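Trernstead Residents' Board > Streets, Lanes & Parking
Topic: Back lane walls, who pays and what do we put on them
Started 12 June 2026

pegbasket
Right, new thread, the old one got into bins and never came back. Had the letter from Clison (managing agents for our side) saying the render on the lane wall needs doing and they want 795 per household towards it. For render! On a wall I see twice a week taking the recycling down. Has anyone else on the lane had the same? And is it actually knackered or just mucky? I can't tell the difference, I'm a music teacher.

lowerterrace_9
Had it. Same figure. Haven't paid.

oldmortar
It's both. Upper half is mucky. Bottom half is where the trouble is. Did this for a living for years — if the lower bit is stained and rough and the top is only streaky then water's getting in at the foot, either splashing up off the road or coming out of the ground. You can paint that every summer till you're broke and it'll come off every winter.

pegbasket
So 795 for something that won't work?

oldmortar
Depends what they're quoting for. Get the spec. If it says "clean, fill and two coats masonry paint" then yes, waste of money. If it says hack off the plinth and re-render in lime then it's a fair price, maybe even cheap. Don't sign till you've seen it in writing.

tansy_k
We got a separate quote last September from Britlow, they came and tapped it all over with the handle of a screwdriver. Hollow in places low down they said, sound up top. They wanted 3000 for the whole run, not each. I sent that to Clison and heard nothing back.

lowerterrace_9
3000 for the lot?? So divide that by the households and where is the rest going

tansy_k
Scaffold and fees I suppose. They never said.

oldmortar
You don't need scaffold for a plinth. You need a bloke and a kneeling mat. 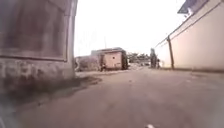

gatepost
Can I say something about drainage before everyone gets cross about scaffold. The lane was relaid and since then there's nowhere for rain to go at the sides, that's my whole theory, I've been boring the council with it for ages. The dark patch on the road at the foot of the big grey wall is the bit I mean, and the grime is heaviest low down there too, all along near the ground. Look at the cream wall oppposite, mostly plain, bit of shading and just a thin line of grime along the bottom. Might be nothing in it but I'd want a channel cut before anyone spends a penny on render.

pegbasket
That's a good point and also makes me feel ill. A channel is council surely?

gatepost
Council say private. Clison say council. I have both emails.

hobnail
Not having this. The dark patch could just be shadow, you can't hang a drainage scheme on it. Walk down after proper rain and look where it sits. I'm down there most mornings with the dog and it runs off towards the far end fine.

gatepost
Runs off the MIDDLE fine. Edges no.

hobnail
Edges yes. We'll have to differ.

oldmortar
Easy to settle. Tape a square of clear polythene to the lower wall, all four sides, leave it a few days in dry weather. Wet on the wall side = coming through from inside. Wet on the outside = just damp air. Costs you nothing. Do one up high as well to compare.

lowerterrace_9
What tape sticks to that though, it's all rough and flaking

oldmortar
Fair. Brush it off first, use the silver stuff, press it in hard. Or a bead of putty round the edge.

cream_side_resident
Hello, from the other side. Ours was painted with the Vermeulen mineral paint, not the plastic sort, and we've had no bother with peeling. Took two of us a weekend and 12 tins. The thing I'd ask is can people stop tying stuff to the cable along the top. And does anyone know whose the brown pole is that's up against our wall? If it's yours please say, if not I want it for beans.

tansy_k
Not ours. I thought it was there to hold something up?

cream_side_resident
That's what worries me about taking it. Can't tell if it's fixed or only leaning and I don't fancy finding out

hobnail
Leave the pole alone till someone's checked.

pegbasket
Back to walls pls. Cream side — would you do ours the same colour? Because the grey brown is grim, whole lane feels like the back of a warehouse on our side. I'd nearly pay just for that.

lowerterrace_9
No. Cream next to a road, with vans? Be filthy in a month. Leave it grey.

cream_side_resident
Ours is next to the same road

lowerterrace_9
Yours isn't the side they park on

tansy_k
I'd have cream on top and leave the plinth darker. There's the ledge halfway anyway so you've got a natural line to paint up to, no masking.

oldmortar
Sensible. And while you're at it check the top of that ledge, if the render's cracked there the water sits and goes straight down behind. Seen it loads. Nine times out of ten folk blame the ground and it's the ledge.

gatepost
So now it's not drainage?

oldmortar
Could be both. I haven't had my hands on it.

pegbasket
OK. Plan. I write to Clison asking for the full spec and why it's so far off the Britlow price. We have 60 days from the letter to object, so there's time. Gatepost can you send me both emails. Someone tall look at the ledge.

hobnail
I'm tall. Will look when I'm next down with the dog.

lowerterrace_9
still not paying

tansy_k
I've dug out the Britlow quote, it says "hack off and re-render lower section, make good ledge". No paint in it at all. Will scan tonight.

oldmortar
That's the right job then. Ask if it's lime or cement. If they say cement ask again.

pegbasket
Will do. Letter going in tomorrow, shout if you want your house number on it.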